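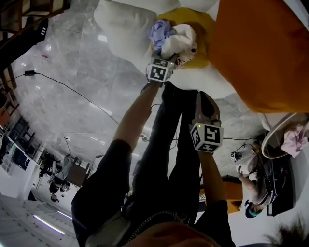 *Lavender cloth and white cloth.*

# Sturine Cotton Cloth, lavender or white

Sturine is our all-purpose cotton cloth for the house and the small workshop. It is woven for Arkard in a plain weave, without fringe and without printed pattern, and it is sold in two colours. Many customers use the lavender for the kitchen and keep the white for glass and mirrors, but the cloth is the same in both.

## Details

- Material: 100% cotton
- Weight: 143 g per square metre
- Size: 55 x 55 cm, before the first wash
- Edges: folded two times and sewn on all sides
- Hanging loop: one, in the corner
- Sold in: packs of 9, one colour in each pack

## Before the first use

Please wash the cloth one time before you use it. New cotton has a finish from the weaving which makes it a little stiff, and in this condition it does not take up water well. After the second or third wash it becomes softer and dries the dishes faster. The cloth will become slightly smaller in these first washes, more in the length than in the width.

## Washing

Wash at 60 degrees with normal powder. The lavender should be washed separately the first 2 times, as it may give some colour to other things. Do not use fabric softener. It leaves a thin layer on the cotton and you will then see lines on your glasses.

The white can be bleached, the lavender can not. Both can go in the dryer at middle heat. If you iron them, do it while they are still a bit damp.

## What it is good for

Drying plates and glasses, covering dough, wiping a table, polishing a window after it is washed. For oil and paint we advise to take an old cloth, or our grey Mahlangu rags, which are cheaper and are meant to be thrown away afterwards. Sturine is also not suitable for hot pans. It is too thin to protect the hand.

## Colour

The lavender is dyed in small lots, and one lot can be a little more blue than the next. If you need several packs in exactly the same shade, please order them together and write this in the comment field. We can not promise to match a pack which was bought earlier.

## Ordering and returns

Orders received before noon leave our store in Drakuvgate the same day. Unwashed packs can be sent back if the paper band is still closed. When a seam opens in normal use, send us a photo of the place and we will replace the cloth.

The next delivery of white is expected in September. Lavender is in stock.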